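Prüfliste Arbeitsraum, Garkex, Obergeschoss
Geprüft von: Vanderleia Barros

Regal, weiß, offene Fächer: Standfestigkeit in Ordnung. Wandbefestigung -- 2 Schrauben nachgezogen.
Belastung je Fach: bis zu 40 kg, Aufkleber fehlt noch.
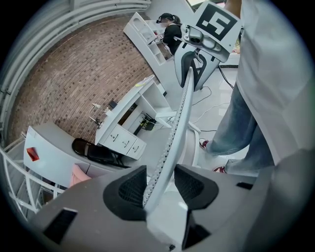

Clalier, Oktober

Schreibtisch, weiß, drei Schubladen: laufen leicht, Auszugsperre greift. Griffe fest.
Laufweg zwischen Tisch und Regal: 92 cm, ausreichend.
Schuhwerk: geschlossen, ohne Beanstandung.
Feuerlöscher: Plakette gültig.
Offen: Aufkleber am Regal -- bestellt bei Lollivov.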